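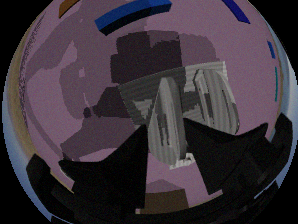

Project lead, Grasp Transfer Study, Tuvico
Progress report to the Brivberg fund, April

The simulated wrist view now renders as a full fisheye circle, and the gripper closes on the gray striped part as planned. I would not read much into that yet.

In simulation the policy trained on this view succeeded in 80 percent of trials. On the bench at Crabtree it managed 3 grasps out of 7. We had told you to expect a small gap. It is a large one, and the extra surface grain we added has not been shown to help. The earlier claim that richer textures would close it rested on a single run, and I no longer stand behind it.

Next we repeat the bench test with 4 training seeds and the texture step switched off. Please hold the Gukirier payment until those numbers are in.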